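Puvbridge Bus Waits

README for the waiting-time records, second release

What this is

A set of waiting times written down at bus stops in Puvbridge, on the routes run by Limitex. Each row is one person standing at one stop, with the time the sign said the bus would come and the time a bus came. We started it after Limitex put up posters claiming its buses were the most reliable they had ever been. The posters didn't say how that was measured. We asked twice and got a leaflet.

We don't claim to have proved the posters wrong. Please read the part on weak spots before you quote anything from here, especially if you already agree with us.

What is in the folder

waits.csv holds the records, one per line.
stops.csv holds the 17 stops, with the name on the pole and the name people use.
notes.txt holds remarks copied from the paper sheets, spelling left alone.
changes.txt says what we altered since the first release.

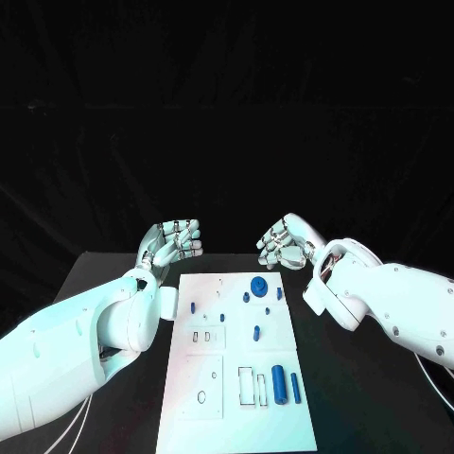
Can the records be used to say how late a whole route is?

Only with a lot of care. Most of our people stood near the town end, where delays have already built up or been quietly made up, so a route average taken from these stops would mostly tell you about the town end.

Columns in waits.csv

stop: short code, matches stops.csv.
route: number as shown on the front of the bus.
sign_time: when the sign or printed timetable said the bus would come.
came_time: when it pulled in. Empty if the person gave up.
sign_kind: "printed" or "live". The live signs run on Bririnico.
weather: one word. We'd ignore this column. Someone's "fine" is someone else's "drizzle".
initials: removed in this release.

A word about the live signs. Bririnico counts down nicely until a bus is due, and then the line sometimes vanishes whether or not anything has turned up. If you take your arrival times from the sign, you'll get a lovely set of figures. We took ours from watches and phones, which have their own faults, though at least they don't belong to the bus company. 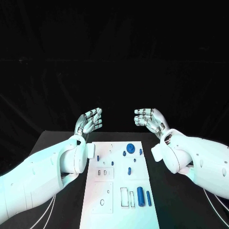 Empty came_time cells need thought. A person who gave up had often waited a long while, so dropping those rows makes the service look better than it was. Filling them in with a guess is no improvement. Menaka Seneviratne would treat them as "at least this long" and I think she's right, but plenty of spreadsheet programs will drop them without a word.

How it was gathered

People filled in paper sheets from January to April, between 7 in the morning and 11 at night. Evening cover is thin. Sheets were typed up by Lakmal Ekanayake and then read back aloud against the paper by somebody else. Where the writing couldn't be made out, the row was left out.

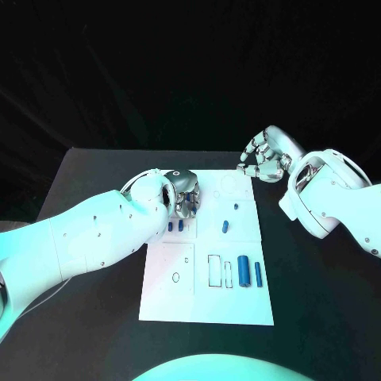 Route 4 was changed halfway through and now skips the stop outside Bukhari Carpets. Rows for that stop after the change are real waits by people who hadn't been told. Limitex would say those don't count. We've kept them in and you can make up your own mind.

Known weak spots

People who are cross about buses are keener to fill in a sheet. We have no way to correct for it.

Round times turn up far too often. A bus that came at 8:13 has a fair chance of being down as 8:15.

3 stops have so few rows that any average from them is worthless. They are marked "thin" in stops.csv.

School holidays are mixed in with term time and not flagged. 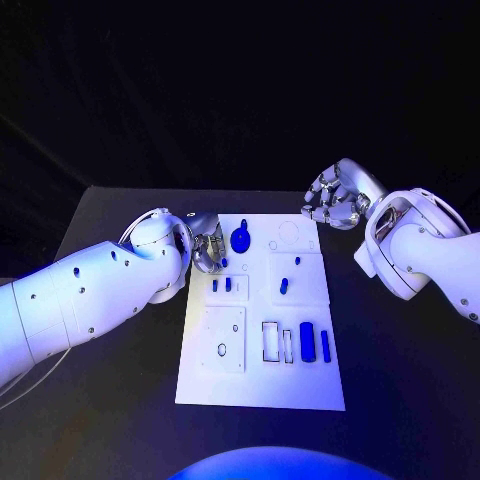

The first release also had a column called "fault", where people wrote down why they thought the bus was late. I've taken it out. Standing at a stop tells you very little about what happened three miles up the road, and the column was being quoted as if it did.

Using it

Copy it, share it, pick holes in it. Say which release you used. If your result is a single percentage with no mention of the empty cells, we'd rather you left our name off.

Corrections are welcome, with the stop code and the row. Complaints about a particular driver aren't, and will be deleted.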